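Chapter 4
Gathering Examples by Hand

Before a learning system can set a table, somebody has to show it how. In this chapter we look at the work of collecting such examples with a two-armed robot. Readers who have finished Chapter 3 know already how one recording is stored; now we ask what should be inside it.

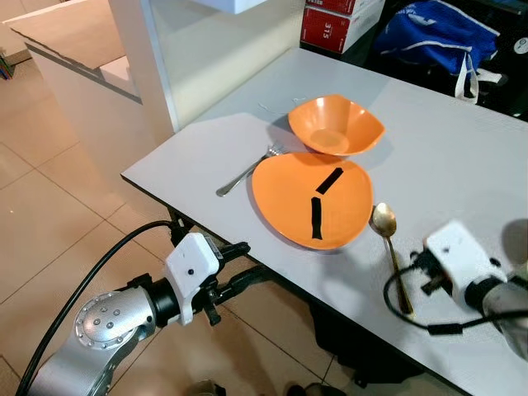 A good example begins with a clear task. At Stoltmont, where the author worked for three years, every task was written on one line, for instance "move the spoon to the right of the plate". If two operators read this line and do different things, the line must be rewritten before any recording is made.

The second question is variety. A system which has seen the fork in only one position will learn this position and very little else. Hugo Palacios, who planned the Urnari collection, asked for 40 recordings of each task, and the objects had to be shifted a little between them.
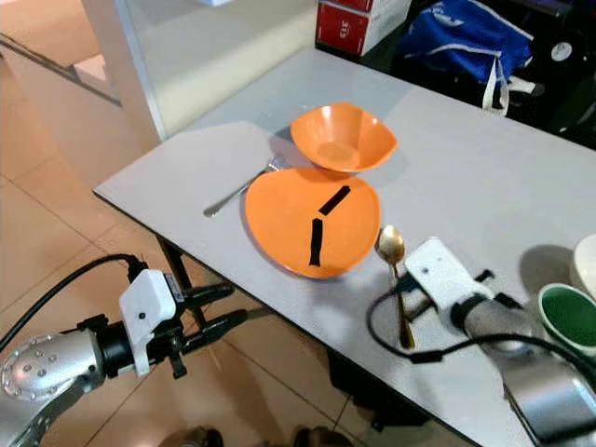

Figure 4.2 Right gripper beside the gold spoon, with plate, bowl and fork on the table.

The Urnari set contained 237 recordings in its first form. Around 9 of them were later removed, as the arm had stopped in the middle of the movement. Such recordings should be kept in a separate folder and marked with the cause. They are useful again in Chapter 7, when we study mistakes.

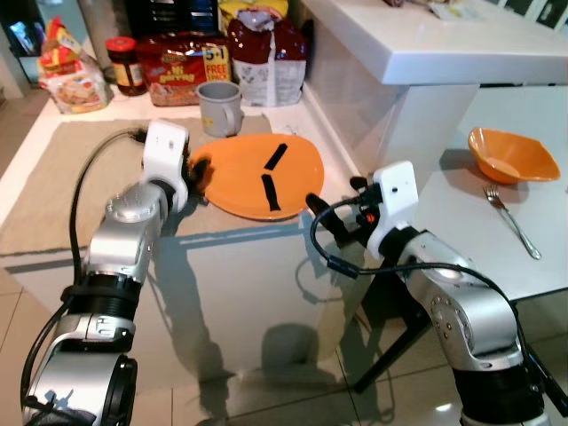
4.1 Choosing the Starting Position

We call "starting position" the place of every object and of both arms at the moment when recording begins. It should be noted down for each example, also when it seems to be the same as before.

© Vahidi Textbooks. All rights reserved. Contact the publisher | Back to top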